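Laundry Handling Pilot – Progress Report, October
Prepared for Valtier by Declan Sugden, Pickering site
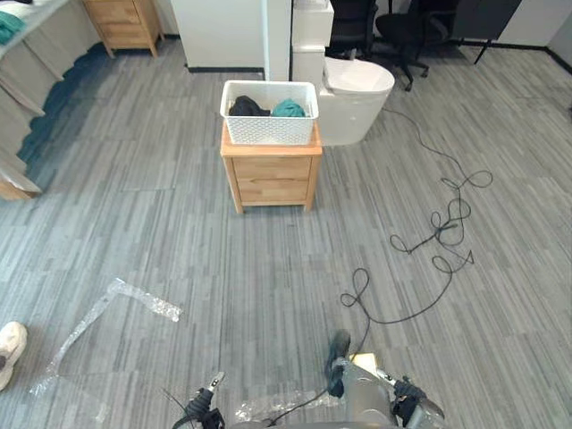

Work on the basket pickup task was stopped for part of this period after a fault in the right arm. We lost 5 working days. The task has since restarted at reduced speed.

The fault came up during a run of 200 pickups. The arm was closing on the basket when the wrist joint reported a position error and the controller did not stop the move. The gripper kept pushing until Jae-hoon Tak pressed the emergency stop. He was outside the marked area and was not hurt. The basket rim cracked and was replaced.

Jae-hoon traced the error to the wrist encoder connector, which had worked partly loose. That explains the bad reading but not the missed stop. The missed stop came from our own settings. The error limit had been raised in an earlier test on the Volard controller and never put back.

Actions so far:
Connector replaced and strain relief added on both arms.
Error limit returned to the original value and locked – changes now need two signatures.
Floor check added to the start-of-shift sheet, covering cables and packaging within reach of the arms.

Still open: we have asked Roler for a second opinion on the stop logic and are waiting for a reply. Until we have it, a second person stays at the emergency stop for every run. This slows us down and will push the drawer task back by nearly 2 weeks.

Spending is within budget. The connector parts came out of the spares line. We are not asking for more money at this stage, but the end date for the drawer task needs your approval.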